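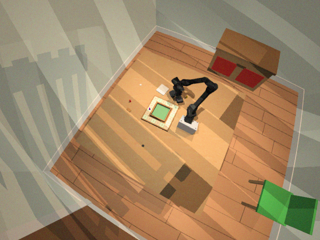 Gripper offset, again

May 6, 2021

Quick one, no time. The sim cell was closing high over the board — game pieces are tiny, so 2 mm is plenty to miss by. Spent ages blaming Pristeck's driver. Wrong. The tool offset was still the old one from November, before I swapped the finger model.

Fix: jog to the board corner, zero Z, re-save the tool file, reload. Set approach height to 525 while I was in there. Also turned the sun shadows back on, want the stripes accross the table for the vision test.

Hulthorpe config next — maybe tonite.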